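3. Where the musicians come from

3.1 Data

The sample was drawn from the listings of four towns, which we call Pimoron, Bonden, Tarar and Cistby. Each town has a yearly guide to live music, and each guide gives the home town of the acts it lists. We took every act that had played at least one paid date in the period of study and had released at least one recording under its own name. This left 1,256 acts, a mean of 314 per town. Acts that had only played covers at private functions were left out, as were school and church choirs.

Home town was taken to be the place where an act first performed in public. This differs from the birthplace of its members, and the two can be far apart. A band whose players grew up in three counties but who first played together in Tarar is counted as a Tarar band. Where the guide and the sleeve notes disagreed, we used the sleeve notes.

3.2 Venues and rehearsal space

Earlier work on local music has mostly counted venues. Venues are easy to count, and their number does rise and fall with the number of working acts. But a small room with music every night may do more for new players than a large hall that opens twice a month. We therefore recorded the number of nights on which each venue put on an act from its own town. A venue was included if it held at least nine such nights in a year.

Rehearsal space was harder to measure. Many acts practise at home or in a borrowed room, and these places appear in no public record. We sent a short form to 50 acts in each town asking where they practised, how often, and what they paid. The forms went out in July and a reminder followed.
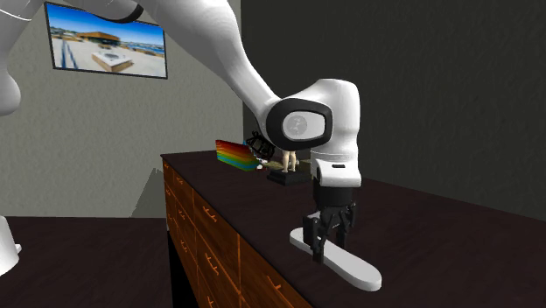

Figure 1

Replies from Bonden and Cistby were fuller than those from the other two towns. Acts in Bonden tended to pay by the hour and to share a room with one or two others. In Cistby most paid nothing, and several named the same disused chapel on the edge of town. Tarar acts moved often — some gave more than one address on the same form — and we coded them by the address used most recently.

3.3 Genre

Genre labels were taken from the guides without change. The Pimoron guide uses far more labels than the others, including separate entries for folk, new folk and folk rock. For the comparison between towns we merged these into broad groups: rock, folk, jazz and blues, electronic, hip hop, and other. Solo singers were placed by the style of their first recording.

This has a known weakness. Acts change style, and the first recording may say little about what they play now. We repeated the main comparison using the latest recording, and the order of the towns did not change, although the gap between Pimoron and Bonden became smaller. Both sets of results are given in the appendix.

3.4 Limits of the sample

The guides rely on acts sending in their own details. Those that do not bother, or that break up before the closing date, are missing. We expect the loss to be greatest among the youngest acts, and greater in Tarar, where the guide closes earliest in the year. The lists were last checked against the printed guides on October 18, 2018, and later corrections have not been added.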